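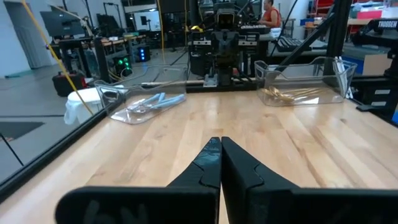

그림 1. 손목 카메라 화면. 두 손가락이 닫혀 있고, 작업대 뒤쪽에 투명 용기와 맞은편 팔이 있다.

5강. 파지 실패와 오판정
담당: Raymonde MacPherson

이번 강의에서는 식기 분류 작업에서 나온 고장 하나를 다룬다. 실습 셀은 양팔 구성이고, 작업 순서는 Unus 제어기에서 실행한다. 팔이 식기를 집어 용기로 옮기고, 놓은 뒤 대기 자세로 돌아가면 한 사이클이 끝난다.

증상
9월 실습에서 제어기는 사이클을 정상 완료로 기록했지만 숟가락이 용기에 들어가지 않았다. 경보는 울리지 않았고 팔은 다음 동작을 계속했다. 같은 증상이 2회 나왔으며, 두 번 모두 로그의 파지 상태는 "성공"이었다.

원인
당시 프로그램은 닫힘 명령을 보낸 뒤 손가락이 멈추면 물체를 잡은 것으로 판정했다. 손가락은 물체에 닿아도 멈추고, 아무것도 없이 끝까지 닫혀도 멈춘다. 정지 신호만으로는 이 두 경우를 구분할 수 없다. 가는 손잡이는 더 까다롭다. 잡았을 때의 손가락 간격이 완전 닫힘 위치와 거의 같아서 간격 기준값을 조금만 잘못 잡아도 판정이 뒤집힌다.

그림 2에서는 주황색 손잡이 숟가락 하나가 용기 밖 작업대 가운데에 놓여 있다. 용기 안의 식기만 검사하는 프로그램은 이런 물체를 놓친다. 남은 물체는 다음 동작에서 손가락에 눌리거나 팔에 밀릴 수 있으므로, 작업대 면도 검사 영역에 넣어야 한다.
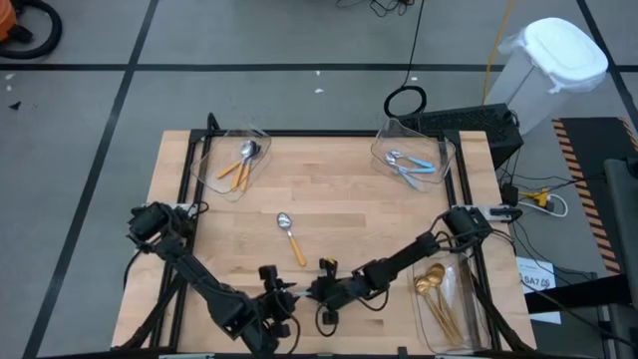 수정한 판정 절차
1. 닫힘 명령 전에 빈손 상태의 완전 닫힘 위치를 측정해 저장한다.
2. 파지 후 손가락 간격을 저장값과 비교한다. 차이가 2 mm 미만이면 "미확정"으로 둔다.
3. 미확정이면 물체를 20 mm 들어 올리고 손목 카메라로 손가락 사이를 확인한다.
4. 물체가 없으면 손가락을 열고 다시 시도한다. 3회 실패하면 양팔을 멈추고 작업자를 부른다.
5. 놓기 동작 뒤에는 용기 안과 작업대 면을 모두 확인한 다음 완료로 기록한다.

안전
떨어진 식기를 손으로 치울 때는 일시 정지 상태에서 손을 넣지 않는다. 일시 정지 중에도 서보 전원은 살아 있고, 다른 단말에서 재개 명령이 들어올 수 있다. 비상정지를 누르고 양팔의 전원 차단을 확인한 뒤 접근한다. 비상정지를 해제하기 전에는 작업 영역에 사람이 없는지 소리 내어 확인한다. 재가동 첫 사이클은 저속으로 실행한다.

손가락에 식기가 물린 채 멈췄다면 잡아당기지 말고 수동 열림 절차를 따른다. 절차는 Nusbridge 실습 지침서의 그리퍼 항목에 있다.

과제
Wisness 로그 파일에서 완료로 기록됐으나 실제로는 실패한 사이클을 찾는다. 각 사이클의 손가락 간격을 그래프로 그리고, 위 2번의 기준값이 숟가락과 포크에 모두 맞는지 검토한다. 맞지 않으면 새 기준값과 근거를 적어 다음 강의 전까지 제출한다.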